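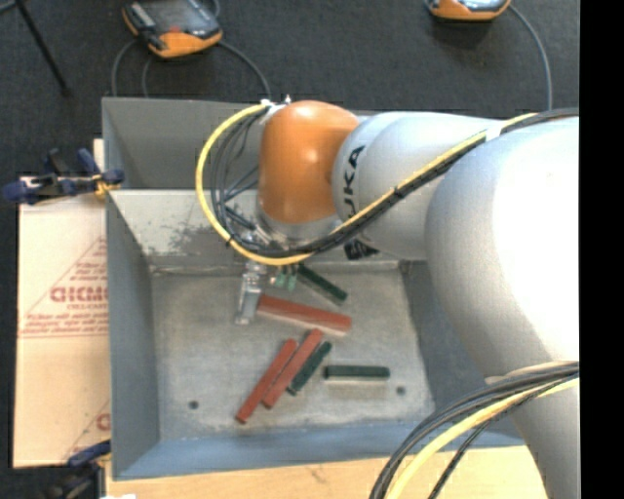 Figure 2. Robot arm reaching over an open metal bin of small red and dark green bars.

3. Meals and Breaks on the Late Shift

3.1 Setting

The two towns in this study, Harju and Brulta, lie in the same river valley and share a bus line, a hospital, and a weekly newspaper. Manufacturing is the main source of jobs in both. They differ in how their working day is arranged. Most employers in Harju run two shifts, with the change at 2:30 p.m. In Brulta the change comes at 4:00 p.m., an hour set many years ago to match a train service that no longer runs. The later change has remained in place through several rounds of bargaining and is now treated by both sides as part of local custom.

The difference matters for meals. A person who starts work at 2:30 p.m. can eat lunch at home at a normal hour and needs one full meal during the shift. A person who starts at 4:00 p.m. must choose between a late lunch, an early supper, or a meal taken at work when the rest of the household is already asleep. Earlier sections of this paper described how families in the two towns plan the day shift. The present section takes up the late shift only.

3.2 Respondents

The Fultis survey was mailed to 797 households in which at least one adult held a job with fixed shifts. Completed forms were returned by 666. Of these, 214 included an adult who worked the late shift during the month before the survey, and it is this smaller group that is discussed below. From within it, 100 respondents agreed to keep a written meal diary for two weeks in August. The diary asked for the time of each meal, where it was eaten, who else was present, and whether the food had been brought from home.

August was chosen because schools in both towns are closed and children's schedules place fewer limits on the household. The choice has a cost. Gardens are at their peak, and several diary keepers noted that they were eating more fresh vegetables than at other times of the year. The results on the content of meals should be read with this in mind. The timing of meals appears less likely to depend on the season, although the survey has no winter figures against which to check this.

3.3 Where late-shift meals are eaten

Food brought from home was the usual choice in both towns. Respondents described soups, rice dishes, cold meat, and bread, most often packed by the worker shortly before leaving the house. Leftovers from the midday meal were common in Harju. They were less common in Brulta, where the main hot meal was more often cooked in the evening for those who stayed at home, with a portion set aside for the worker to eat the next day.

Canteens played a smaller part than expected. The Stondar canteen, which serves several employers on the east side of Brulta, closes its hot counter at 7:00 p.m. Workers whose break falls at 8:00 p.m. can still use the seating area and the microwave ovens but cannot buy a cooked meal. Respondents in this position rarely complained about the food itself. Their comments dealt with the length of the line for the ovens and with the part of the break spent walking to and from the building. One diary keeper wrote that she had stopped heating her food in the spring and now ate it cold in order to sit down for the full break.

In Harju, smaller break rooms close to the work areas are the rule. They have fewer seats and no food service of any kind. Even so, diary keepers in Harju recorded eating in company more often than those in Brulta, and their entries name the same companions from one evening to the next. It may be that a small room brings the same people together each night, while a large canteen allows them to spread out. Harju employers also tend to send a whole work group on break at the same time, and the survey cannot separate the effect of the room from the effect of the schedule.

3.4 The meal after the shift

Many respondents ate again after returning home. The hour varied with the length of the trip, but entries between 11:30 p.m. and 1:00 a.m. were typical in Harju, and later entries were typical in Brulta. This meal was usually small and was eaten alone. Cereal, toast, fruit, and cold leftovers appear most often in the diaries.

Respondents did not agree on how to name it. Some recorded it as supper and treated the food eaten at work as a snack. Others did the reverse. The form had supplied the words "breakfast," "lunch," "supper," and "other," and the same plate of food could be entered under any of the last three. For this reason the tables in Section 4 classify meals by clock time and leave the names aside. Readers who wish to compare the results with national surveys that rely on meal names should do so with care.

A few households had moved a shared meal to fit the late shift. In these homes the main family meal was held between 1:00 p.m. and 2:00 p.m. on workdays, and the children ate a light supper in the evening. The arrangement was found mostly in Harju and mostly among families with a grandparent living in the home or nearby. Respondents who followed it reported some difficulty once school resumed, when the midday meal could include only the adults.

3.5 Limits of the diary evidence

Diary keepers were volunteers, and they were older on average than the late-shift group as a whole. Workers with infants are poorly represented. Entries also grew shorter in the second week, particularly for the meal after the shift, and it is likely that some small meals went unrecorded. No attempt was made to fill these gaps. Days with no entries at all were dropped from the tables, and days with at least one entry were kept as written.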